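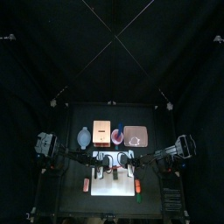
Las cintas no pueden volver a un cajón, porque entonces para qué las hemos prestado, nos dijeron por teléfono al poco de salir el informe anterior, y desde aquel día la frase está escrita en la pizarra de la oficina.

Proyecto Mekari, archivo sonoro de Sorkside
Informe de avance para la Fundación Bíró, periodo cerrado en agosto

Empiezo por lo que más ilusión nos hace contarles: ya están digitalizadas más de 300 cintas de casete, casi todas de las familias del puerto, con canciones, recetas dictadas, felicitaciones de Navidad y alguna que otra discusión de sobremesa que hemos dejado tal cual (con permiso, claro). El segundo reproductor, el que compramos con su ayuda, funciona de maravilla y mucho más callado que el viejo.
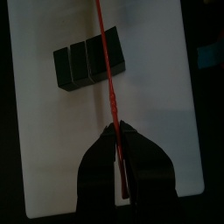
Tablero blanco con bloques negros, sobre fondo oscuro.

La catalogación va más despacio de lo previsto. Muchas etiquetas solo dicen «mamá» o «verano», y hay que escuchar la cinta entera para saber qué contiene. Hemos completado ocho de las veinte colecciones previstas, y les pedimos mover la entrega del índice al siguiente periodo, sin cambio en el presupuesto.
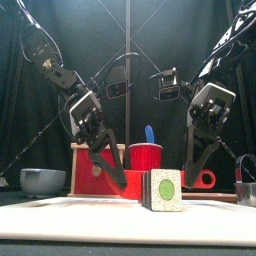 Sándor Hegyi
Coordinador del proyecto Mekari

Con Fitetum, que aloja las copias, firmamos por fin el acuerdo de conservación. Costó lo suyo, sobre todo la cláusula sobre las voces de menores, pero quedó bien redactada y las familias la entienden a la primera. Falta decidir si la consulta será libre o con cita,

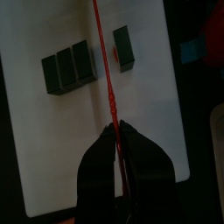
y yo, la verdad, me inclino por la cita, al menos el primer año, hasta ver cuánta gente viene y qué nos pide. Les enviaré el borrador de las normas junto con las cuentas del periodo. Un abrazo muy agradecido de todo el equipo.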